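# About Lukumay Planning

We help small shops and schools figure out which robot to buy, what it will really cost, and where on earth it's going to stand! Trefor Vaughan started the company after years of ordering equipment for other people, and there are now 7 of us working out of an upstairs office in Grendia.

Most projects start with a floor plan and a budget sheet. Before any money is spent we build the room in simulation, put the arm in it and try the reach (this is the part we all fight over).

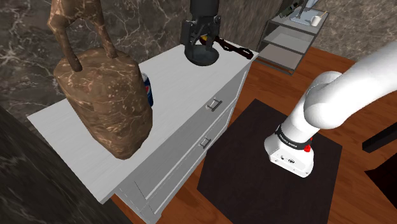

*A simulated room with a white arm on its black mat and the gripper over the dresser top.*

Then comes the budget. We price the mount, the gripper, spare parts, training and floor work along with the arm, and we set aside 18 percent for surprises. So far we've planned 31 rooms, from a one-bench classroom to the Kirov packing hall.

Want to talk through yours? Planning calls are every Wednesday, and a rough sketch of the room is plenty to start with.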